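Hendeo Community Help
Visits and open days > Going along

Taking a group to the open day at Cliltton, is the gripper table worth queuing for?

Posted by shirima_fan_41

I am taking a small group from our evening electronics class to the robotics open day at Cliltton in July. The programme lists a tour of the workshop, a talk, and a table where visitors can try the hand-held grippers. We have 2 hours before the coach goes back.

The programme only says "keyboard task" for the table. Does anyone know what that involves and whether beginners can manage it? One of our group has weak wrists, so I would also like to know how long you have to hold the things. I have written to the organisers but have had no reply yet.

Posted by Hamuler Bench

I went to the last one and had a turn, so I can tell you how it was run then.

You hold a gripper in each hand and work over an ordinary full-size computer keyboard, the sort with a number pad on the right. It lies on a white board on top of a table, and you use the jaws where you would normally use your fingers. 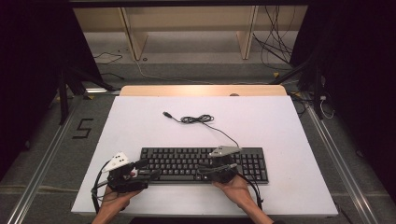
They gave us a short talk first, and then each person had one go. The talk covered how to hold the grippers and where to keep your elbows. Listen to the part about elbows. I had mine too high and my shoulders ached on the way home.

Beginners can manage it. The hard part is judging where the tips are, and you get better at that within a few minutes. The keys are small compared with the fingers of the gripper, so go slowly and bring one hand in at a time. I kept my right hand still over the letters and moved only the left. 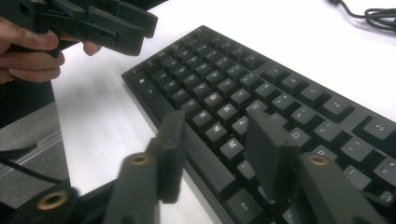

Two grippers at the keyboard, one held over the far left end.

On the wrists, I would ask the staff at the table before your friend joins the queue. Nobody minded when I put mine down for a rest. I'm not medical, so take that for what it is.

The queue was the main problem. There was a single table and it moved slowly. Go there first and do the tour afterwards. The tour ran several times in the afternoon but the table closed early.

Posted by tinplate50

Skip it and see the talk. The coffee is 300 yards away in the other building and the sandwiches had gone by one o'clock.

Posted by Workshop Visitor

I don't agree with the post above. The talk was slides and you can read most of it in the leaflet. The table was the only part where my lot asked any questions.

To add to what Hamuler Bench said, try reaching for a corner key such as Escape. It gives you a clear target at the end of the board, and you can tell straight away if your hand is drifting. After that, try a letter in the middle, which is harder with keys on every side of it.

Take your coat off before you start, too. Thick sleeves get in the way, and there was a coat rail by the entrance when we went.
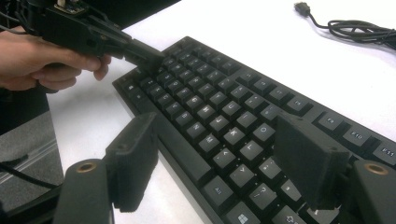 Other threads in Visits and open days

Parking at Cliltton for a minibus
Is the Shirima hall step-free?
Minimum age for the workshop tour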